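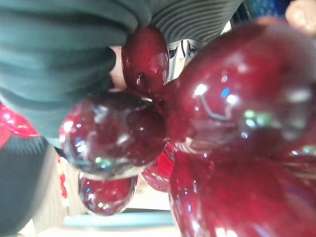 The Seventy-Ninth Basket

Staff of the Porangate Learning Store were required to record every attempt, including those that went badly. The rule was printed inside the door, and Jozefína Hudec had signed beneath it in March.

Her duty was to guide the Kusura unit through the greengrocery shelves while the system stored each movement of its arms. Brasville had ordered 90 baskets. By seven in the evening the log stood at 78, and the remarks column had grown brief: grip too firm, grip too late, satisfactory.

"Basket 79," she said for the record. "Mixed produce. Red bunch by the stem."

She closed her own right hand slowly. On the shop floor, the grey fingers closed as well.

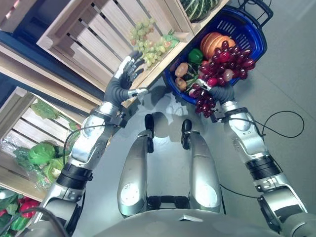

Basket 79: the right hand holds the red grapes by the stem, the left is open towards the green.

The left hand had no instruction. Miss Hudec consulted the sheet, which mentioned only the one bunch, and then looked down at her own left hand. It was raised, palm outward, the fingers spread. Her mother had stood in that way at the market, always reaching for a second thing before she had put down the first.

Under the rules, an unplanned movement was to be struck from the examples before the set was passed to Mr Tóth. She had struck out three that afternoon without a second thought.

She held the pose a moment longer — long enough for the system to store it properly — and entered one word in the remarks column.

Satisfactory.

Then she called for basket 80.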